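Bimanual notebook, Wumuvia cell
Saturday, August

Came in on a weekend and I have no regrets. The building is quiet, the network is fast, and I got through more takes before lunch than we managed on either of the last two full days. Writing this up while it's fresh so that whoever picks up the next block can start where I stopped.

Where we are: 261 usable takes in the Nesmont set as of this afternoon. "Usable" means it passed the sync check and I watched it back at double speed without wincing. There were 18 more that I threw out, most of them my fault (I started moving before the tone, old habit) and a few where the left glove dropped packets. Rejects are in the reject folder with a one-word reason in the file name. Please keep doing that, it made sorting so much easier.

Start pose

I've finally changed the start pose and I love it. Before, we were starting each take with both hands hanging low and the fingers straight, and the first second of every recording was the same useless lift. The policy learned that lift beautifully! It learned it so well that on Thursday's checkpoint it would lift, hesitate, go back down and lift again. So now we start with the hands already up over the table, fingers curled, with a good wide stretch of wood between them. The two sides don't mirror each other, and I want to keep it that way for this set. Left has its thumb out and open, ready to pinch. Right has its fingers facing across toward the left, with the thumb reaching down.
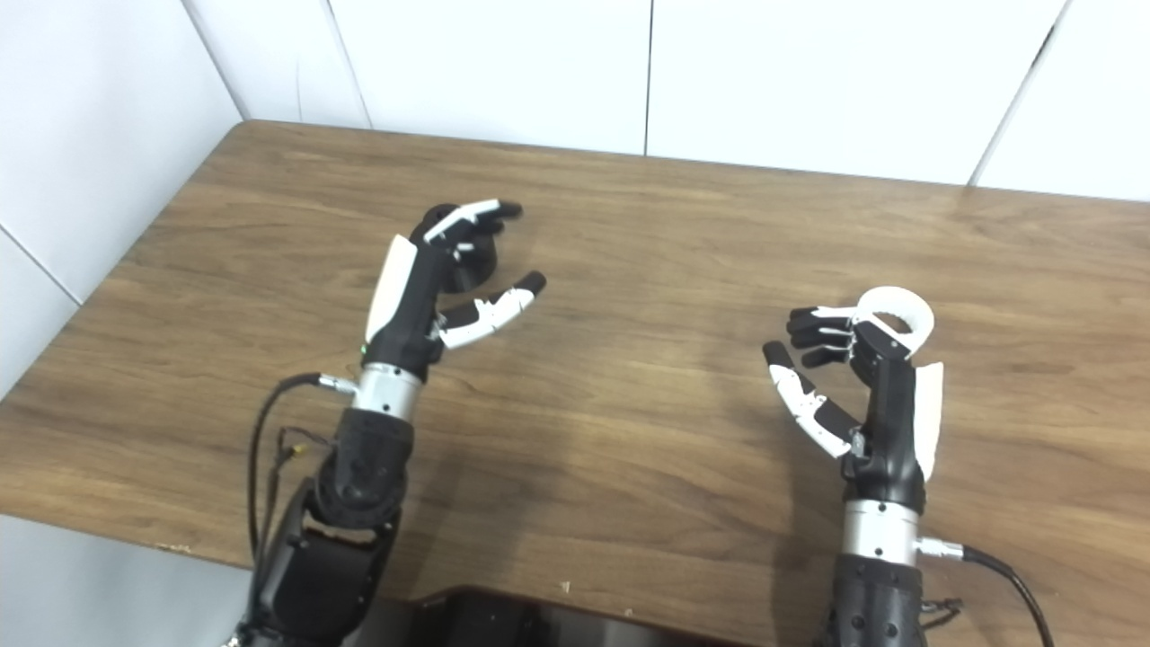 Page last changed: Saturday, 16:40 (revision 3)

Head view at the start pose, before any objects go down. Both hands read clearly against the wood from up there, and the gap between the left thumb and fingers is easy to make out, so I'm hopeful about the grasp labels. The white panels behind the table are nice and plain too. I had worried about the shine on them, but the light is soft and even across the back wall and I don't think we need to hang anything over it.

Cables: left one loops down along the arm from the wrist connector, right one arcs out to the side. I'd like more slack checked on the left before anyone does the big crossing motions. There are thin wires hanging near that loop as well. Tie them back.

Takes

Three tasks today, all from the Plakard list:

Handover, right to left, soft block. Went great. 20 seconds is plenty per take, and I'd trim the limit if the recorder let me.
Lid off, lid on. Slower. The off part is fine, the on part needs patience, and I noticed I was getting sloppy after lunch, so the later ones have more small corrections in them. I kept those. I think recoveries are worth having, and so far this set is short on them.
Fold the cloth once. My favorite, and the hardest by a mile. With the glove mapping as it is, I can't feel when the fingertips have the edge, so I'm going by eye the whole time. You can see it in the replays – a little pause before each pull.

That pause bugs me. If I do it in every take, the model will do it forever. I tried doing a few with the pause kept as short as I could stand, and they came out fine, so let's mix in more of those. Different operators would help even more. My hands have a style by now and the data is full of it.

Replays

Replayed a handful of handovers open loop in the late afternoon with the block put back on its mark. The ones recorded from the new start pose tracked noticeably better at the beginning, which makes sense, there's so much less travel before anything interesting happens. Not going to claim anything until we train on it, but I was grinning.

Verbruggen mapping: thumb scale on the left still feels a touch short at full spread. I bumped it up one notch, saved it under a new profile and left the old one alone. All of today's takes use the OLD profile. Do not mix them in one session or we will never untangle it.

Next

Re-zero both wrists before the first take.
More cloth folds, shorter pause.
Start the block from the far half of the table for at least one batch. Every handover so far starts on the near half, I only noticed when I plotted them.
Train a small run overnight on handovers only, new start pose only.
Ask about a second pair of gloves, again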